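How to log a change of diet so the numbers mean something

A trial diet is only worth recording if the weeks before it were recorded too. Start with a baseline. Weigh and enter everything you eat for 17 days before changing anything, using a kitchen scale and one food database throughout.

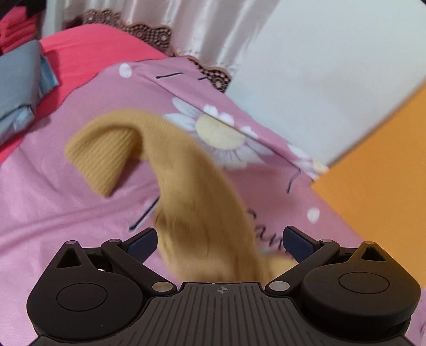
Mirjam Wouters

Enter foods raw where you can. Cooked weights vary with the method, and databases often mix the two without saying so. Drinks, oil and sauces go in as separate lines.

At the end of the baseline, work out the daily mean. Mine came to 2,788 kcal, with one day at 3,108. Leave high days in — removing them makes the new diet look worse or better than it is.

Change the diet on the following day and keep the meal times as they were. Weigh yourself at 7 am, before breakfast, and write down the figure as shown.

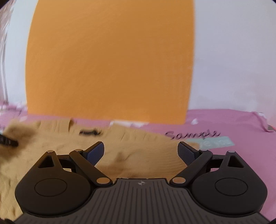 Do not compare single days. Take the mean of each full week and set it against the baseline mean. A drop in the first week is mostly water if you have cut carbohydrate, so mark that week separately in the sheet.

If intake falls by over 1,000 kcal a day against the baseline, stop the trial and speak to a dietitian. Anyone on regular medication should do so before starting.

Keep the baseline sheet. It can be used again for a later trial, provided your weight and working hours have stayed much the same.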